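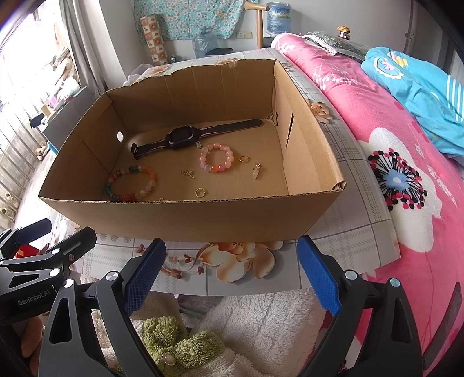 Small-item handling with a hand-held two-finger gripper: watch, bead bracelets and fine chain in an open carton.

About Bredden

Bredden designs and tests gripping hardware and handling routines for small, irregular goods. Our customers are repairers, resellers and parcel handlers whose stock arrives mixed, in whatever carton was available, and has to be sorted into single items before anything else can happen to it. We supply finger pads, fixture plates and written handling procedures. We do not build complete robot arms.

The company grew out of Rimex, a contract sorting business that processed returned costume jewellery and watches. Bredden took over the Rimex test bench and its item library, which now holds 1489 catalogued objects. Each has a recorded mass, a bounding size and a list of grasps that have been tried on it. Entries are corrected whenever a retest disagrees with the earlier figures.

What we work on

Most published grasping work favours items with a definite shape: blocks, cans, bottles. Our interest is in the rest. A beaded bracelet changes outline each time it is set down. A thin chain tangles, and a pull on one end can move the whole of it or none of it. A ring lying flat on cardboard offers very little height for a fingertip to close on. A watch is easier to hold, but the strap and the case behave differently, and a grasp on the strap will let the case swing.

Cartons add their own limits. The walls restrict the angle of approach, and a wide gripper body can meet the rim before the fingers reach the floor of the box. We test in used corrugated cartons with torn edges and cut-outs as well as in new ones. Lighting and table coverings are also varied, as patterned surfaces are common in the places where small goods get sorted.

Open day

Bredden holds an open day each November. The workshop opens at 9:30 a.m. and the last demonstration starts at 3 p.m. The format has been the same for several years.

The first station is hand-held work. Visitors use a two-finger gripper to take items from an open box and place them in a tray. Each turn is limited to 96 seconds. Most people begin with the largest item, and the remaining time goes to the chain. Staff record the order of picks and any item that was dropped or pushed against a wall.

The second station is the Cirov rig, a fixed bench unit that repeats one grasp on one object until it reaches 2000 cycles or the pad fails inspection. It is slow to watch. Visitors can read the counter, handle worn pads and compare them with new ones. The rig is stopped for a pad change at 11 a.m., and that is the best time to ask about adhesives and surface texture.

The third station covers the item library. Objects are weighed, measured and entered while visitors look on. People are welcome to bring one small object of their own for measurement. Please leave anything fragile or valuable at home.

The Pretorius Room is used for questions and has seating. Technical notes are available there in print, including the current pad wear tables and the carton clearance chart.

Practical details

Admission is free, and bookings open in September through the contact form. School groups should note the number of students and any access needs. Closed shoes are required in the workshop. Photography is permitted at the first and third stations only. Street parking is limited to two hours.

Group visits at other times of year can be arranged for a flat fee of $900, which covers a half day and use of the Pretorius Room. Cancellations made a week or more ahead are refunded in full.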